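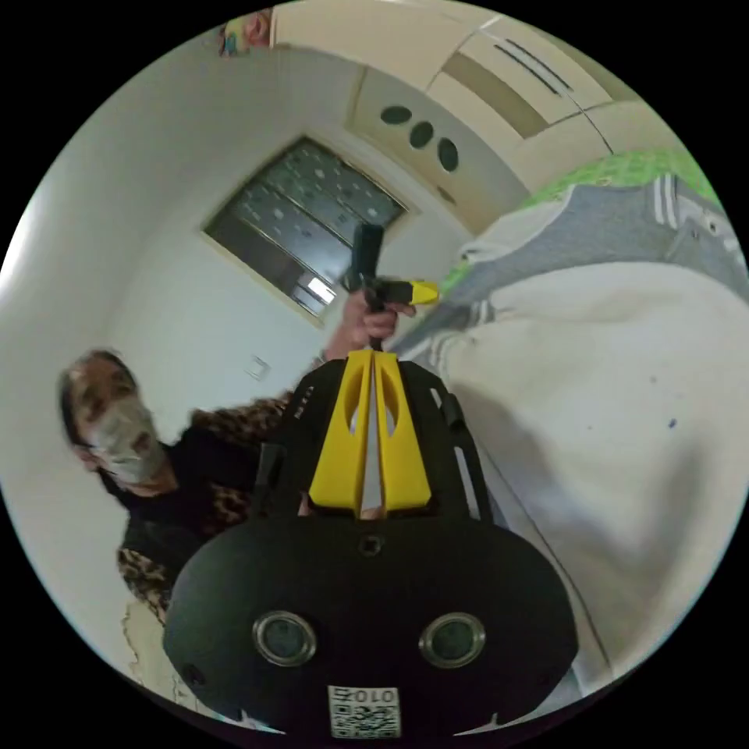 Holding the gripper by its black handle, next to the bed.

Right, so you've got your gripper charged, you've got a room full of clothes and you want to collect your first batch of folding and sorting examples. Lovely! I've been doing this since October for the Bandero project, mostly in ordinary bedrooms, and I've made pretty much every mistake going. This page covers how I run a clothes session from start to finish. It assumes you've already done the setup page and your gripper is paired.

What you need

The gripper, a spare battery, a card with at least 49 GB free, and a pile of clothes with a bit of variety in it. Jumpers, jeans, T-shirts, something slippery, something with a hood. Please don't iron anything first. Ustyna Tkachuk once did a whole afternoon on beautifully pressed shirts and the model she trained from it went to bits the moment it met a crumpled one.

Step 1: Pick your surface

A bed is fine, a table is fine, a mat on top of something is fine. Stick with one for each set and write down which it was. If you swap halfway through, start a new set (I know, it's a faff).

Step 2: Do the opening wave

Start recording, hold the gripper still for a slow count of two, then move it gently from side to side over the surface. The tracking software uses this to work out where it is in the room. Bare white walls are hard going for it, so try to sweep past a window, a shelf, a poster, anything with edges.

Step 3: Pick up one thing

Go in with the fingers open, close them on the cloth, and only then lift. You want a proper pinch. With thick stuff like a fleecy sweatshirt I aim for a fold and take a good bite of it, and I let the rest hang while I decide where it's going. 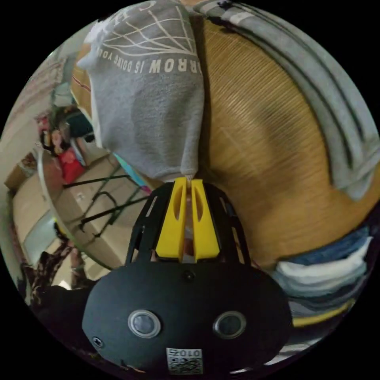 Keep your wrist loose and go slower than feels natural. My early ones were far too quick and Severyn Pasichnyk, who checks the sets at our Stasiv office, sent 100 of them back to me in one go. Fair enough, they were awful. If you catch yourself rushing, put the thing down and have a cup of tea.

Try not to help with your other hand, either. It's terribly tempting when a sleeve flops over the edge! But the robot arm this is all going to end up on won't have your left hand, so let the gripper sort the sleeve out.

Step 4: Put it down and let go

Lower it all the way before you open the fingers. Dropping it from a height counts as a different task in our labels. Back the gripper off a little, hold still for another moment, stop recording. One garment, one clip.

Step 5: Keep the bad ones

If you miss the cloth or it slips out, carry on and try again in the same clip. Recoveries are gold dust. The only clips I delete are the ones where I got interrupted or knocked the gripper against something.

Step 6: Check and upload

Open the set in Studero and watch every tenth clip at normal speed. You're looking for tracking that jumps about, and for the fingertips being hidden when they close. Then name the set with your room code and the surface, and send it off. My last one came to 305 clips and took most of the evening to upload, so plug the laptop in.

If you're working from the Codonmont kit the buttons are the other way round: short press stops, long press starts. Everything else is the same.

Page last updated 23 December 2024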